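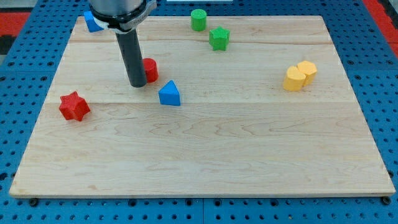

Week 4: Pushing blocks with the arm

Read this before the lab. Bring your notebook and the printed safety sheet.

Task
Your group writes a short program that takes a spoken or typed instruction and moves one block on the board. Example instructions:

push the red star towards the green star
move the blue triangle to the left side
separate the two yellow blocks

The arm has a plain rod on the end and cannot grip. Everything is done by pushing.

Things to watch
Keep the tip just above the wood when travelling and lower it only for the push. Round blocks roll away if they tip over, so push them low down. Colour alone will not identify a block. There is a red cylinder and a red star, and the same goes for green. Your program needs shape as well.

Procedure
1. Home the arm and check the emergency stop.
2. Run the Trosa calibration script. Redo it if the error is over 2 mm.
3. Set out the blocks anywhere on the board, with space to get the rod between them.
4. Run 30 trials. Log the instruction, the start position and the result.
5. Park the arm before reaching in.

Hand in
One log file and one page of comments per group, by May 18, 2020. Late work goes to Tshepo Moodley. Questions about the script go to Dušan Kubíček, room 62.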